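What Is Promotion and Relegation?

By Marisol Dunleavy

Do you have a favorite soccer team? Then you maybe know that a team does not stay in the same league forever. It can go up, and it can go down.

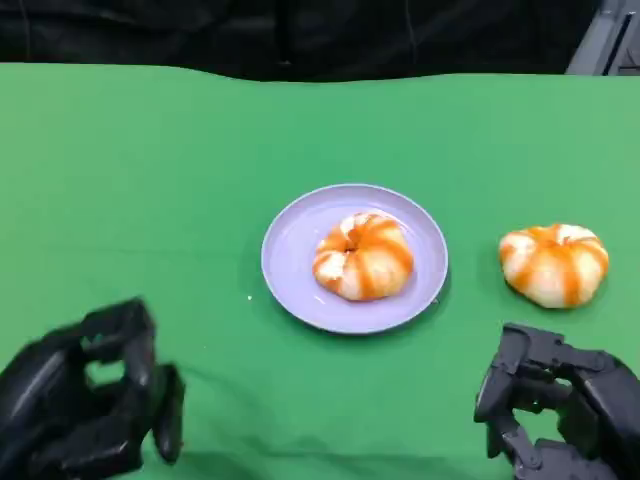 Green cloth with dark fabric behind it.

Going up is called promotion. Going down is called relegation. Let us take two teams, Graklow and Plosska. In February, Graklow had 35 points and Plosska had 25. At the end of the season Graklow finished first with 70 points, so it went up to the higher league. Plosska finished last and went down. 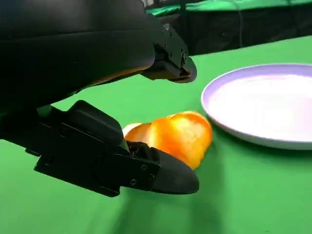
An orange object and a round white plate.

How does a team get points? For a win it gets three, for a draw it gets one, and for a loss it gets nothing. If two teams have the same points, many leagues look at the goals – how many a team scored, and how many it let in.
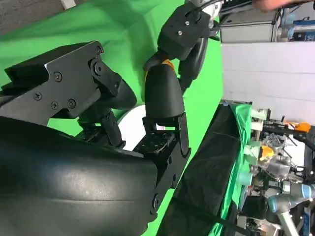
Some leagues also have a play-off. This is an extra match, or 2 matches, between teams that finished close to the top. Arruda once won its play-off against Jetholm in the last minute, and all the town was singing! 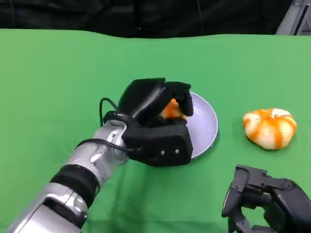
A silver and black robot arm over the green cloth.

Relegation is sad for the fans, but the team can try again next season. Some teams come back after one year – others need much longer. Ask your grandparents which league your town's team played in when they were small.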